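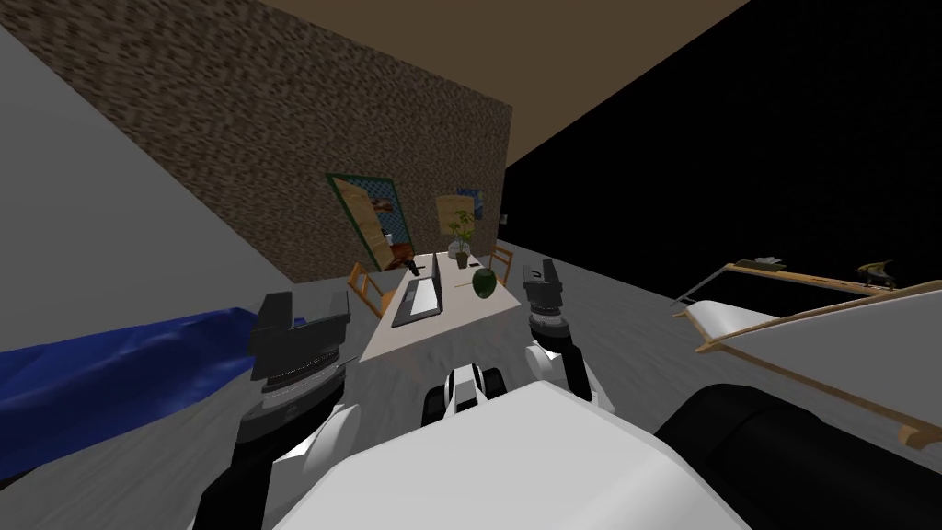 Sim view from the robot, dining table task, both arms forward. Attached by K. Abubakar.

Home Tickets Knowledge base Releases My account

Ticket: Arm enters table keep-out margin during approach
Product: Kindano cell supervisor
Site: Narnley
Opened by: Kelechi Abubakar
Assigned to: Harvey Turcotte
Opened: December 26, 2021
Status: Waiting on customer

Kelechi Abubakar
We run every new task in simulation before it goes near the real robot. The house rule is that no part of either arm comes closer than 90 mm to a surface unless the task step is marked as a contact step. On the dining table task the supervisor logs a margin warning on the right arm, but the run carries on. I expected it to stop. The table has a laptop, a potted plant and a green ball on it, and the ball is the thing we want picked up. The warning comes up before the pick step starts.

Happens on 7 runs in a row, same place each time. Logs attached.

Harvey Turcotte
Thanks for the logs. Two questions. Which rule profile is loaded, and was it copied from another task? Also, are the chairs in the collision list, or only the table?

Kelechi Abubakar
Profile is "Yusuf", copied from the shelf task. The table is in the list. The chairs are not. I had assumed anything in the room model was picked up automatically.

Harvey Turcotte
It isn't. The room model is for rendering. The supervisor only checks objects in the collision list, so at the moment the chairs, the bed and the lamp are all invisible to it. Please add anything an arm or the base could reach, even if you think it never will. Our guidance is that the list is written out by hand and signed by a second person before the first run.

That is separate from your fault, though. In the log the warning is raised at step 73, and the profile has the margin action set to "warn". The shelf task must have been left that way after tuning. It should be "stop" for anything that will later run on hardware.

Kelechi Abubakar
Changed to "stop". Now the run halts at step 73 as it should. But I can't get to the pick at all, as the approach always crosses the margin.

Harvey Turcotte
Right, so the approach path is too low. Please don't reduce the margin to get past it. Raise the approach waypoint, come down from above the ball, and mark only the last part of the descent as contact. Keep the laptop and the plant under the normal margin throughout. If you mark the whole table as a contact object, the supervisor will stop checking the laptop side too.

Kelechi Abubakar
Raised the waypoint. 2 clean runs so far, no warnings. Chairs, bed and lamp added to the list. I also found the Brestuvis task using the same copied profile, so I have fixed that as well.

Harvey Turcotte
Good. Before this is released to the real arm I need:
- the collision list with both signatures
- a log from a run with the ball moved to the other side of the table
- a log from a run where the margin is broken on purpose, showing the stop

The last one is often left out – please don't skip it. I will leave the ticket open until January.

Kelechi Abubakar
Will do. Can the signed list be a scan, or does it have to go through the form?

Harvey Turcotte
A scan is fine. Put the ticket number on it.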